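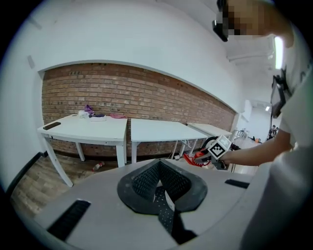

3.2 Laundry loads and drying time in shared buildings

We kept the drying diary part of the study simple. Each household in the Rimville buildings got one sheet per week, taped inside the laundry room door or kept at home, their choice. On it: start time, what was in the load, machine or rack, when it was taken down. No weighing. An earlier round in Chauke had asked people to weigh the loads and most sheets came back blank.

In all, 339 households turned in at least one usable sheet. Total loads logged, 2473. We had hoped for 3000 and planned the tables around that, so a few of the smaller groups (studio units, ground floor) are thin and should be read with care. Nine sheets were dropped becuase the start time was later than the take-down time and we could not tell which day was meant.

Sorting the loads took longer than expected. People write "mixed" for nearly everything. We ended up with four groups: towels and bedding, heavy clothes, light clothes, mixed. A load marked "jeans and stuff" went to heavy. A load marked just "wash" went to mixed. Two of us coded every sheet separately and then talked through the ones where we differed, mostly blankets and sweatshirts.

Median drying time on indoor racks was compared by load group, Rimville, February sheets only. Towels and bedding took longest, light clothes shortest. Heavy and mixed overlapped for most of the range. 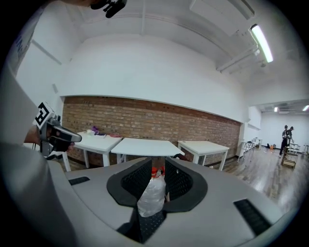
Rack drying first. Time of day mattered more than floor level. Loads hung before noon came down the same day in most cases. Evening loads stayed up overnight whether or not they needed to, so the evening numbers say more about bedtimes than about cotton. We did not try to correct for this. Saturday is the odd one out, with far more loads started and racks shared between two or even three loads, and the sheets do not say how closely things were hung.

Machine drying was flatter. Most people in the Treseo building ran the same setting each time and wrote down the end of the cycle, not the point when the clothes felt dry. A second cycle was logged mainly for towels and bedding. Residents at Ivance had no dryer in the building, so they appear only in the rack results, and comparisons between the two buildings should not be made from the rack medians alone.

Open windows came up in the comments box a lot. We did not ask about windows, which was a mistake. The next version of the sheet has a yes/no for it, plus a line for heating on or off. Results for humidity are are in section 3.3.

Contact the authors | Copyright, all rights reserved | Back to top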